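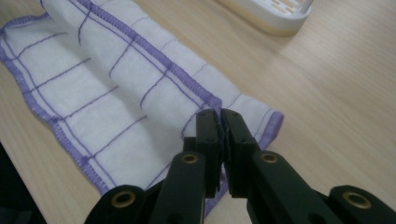
The Purple Edge

Stories > Short Fiction > The Purple Edge

2020-11-19 | By the Jarnavent Review

My aunt left me the towels. She left my brother the car and the church the money, and the towels came to me in a grocery bag with my name on masking tape. They were white, with purple lines stitched into squares and a thick lavender edge all the way around. She had bought them at the Nogueira outlet the year it closed and had never used them in front of company.

I was living in Turnetti then, in two rooms above a shoe repair place. The table took up most of the front room. I put the bag on it and left it there for six days. I ate standing at the counter.

On the seventh day my brother called and asked if I had gone through everything yet. I told him it was a bag of towels. He said she always put things in things. She had kept her good earrings in an oatmeal can, and once he had found a twenty in a folded pillowcase and she had made him put it back exactly the way it was.

So I sat down and took out the first one.

She had a way of folding and I knew it, because she had taught me when I was 11 and staying with her for the summer. You laid the towel flat and smoothed it from the middle out. You picked it up by the edge, never by the cloth, and brought the edge over until it ran along the line you wanted. The stitching was supposed to tell you where. But the lines on these had never been straight, even new, and if you followed them you got a crooked fold. She went by the edge and ignored the squares.

I unfolded the first towel and there was nothing in it. I shook it out to be sure. Then I tried to fold it back her way, and it bunched in the middle and stood up in a ridge. I flattened it and started over. The corners were rounded, so they did not meet the way square corners do. I had forgotten that. You had to match the sides a little way down and let the corners take care of themselves.

The second one had nothing in it either. Neither did the third. I was getting faster, and the folds were getting better, and somewhere in there I stopped shaking them out.

At the bottom of the bag was a box. It was clear plastic, the kind you could half see through, with a white bottom. I knew it from her sewing shelf. It used to have buttons in it. I moved the towels to the chair and set the box in the middle of the table. 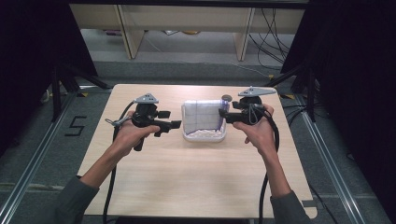
The box on the table, with the blue-lined paper.

There were no buttons. There was paper, white with a faint blue grid, the kind she did her accounts on. She bought it by the pad and wrote small. When I was a kid I thought all grown people kept their lives in those squares - gas, eggs, stamps, what the dentist wanted.

I thought it would be a letter. I got up and washed my hands, and then I felt foolish and dried them on one of the towels, the one on top. That was the first time any of them had been used in my house, and maybe in hers.

It wasn't a letter. The sheet was blank on one side, and on the other side she had written a list of what she paid for things at the outlet. Towels, 25 dollars for the lot. A bath mat, which I never saw. Under that she had put the bus fare to Jarnavent and back, and lunch. She had added it up and underlined the total, and next to the total she had written "too much" and then, in a different pen, "no."

I read it a few times. I looked at the back again.

My brother called that evening. He wanted to know if there had been anything in the towels.

"Her accounts," I said. "One page."

"What for?"

"The towels."

He was quiet, and I could hear his kids running a bath. He asked if I wanted to send him a couple, seeing as he had the car and it was a decent car. I said I would think about it. I did think about it, and I mailed him two the next week, folded by the edge, and he told me later that the older girl had taken one to cover a rabbit cage.

I put the paper back in the box and the box on the shelf over the sink. The towel I had dried my hands on went on the hook by the stove. The purple has faded some since May, mostly along the side that gets the sun.

Contact the editors | © 2020 Jarnavent Review | Back to top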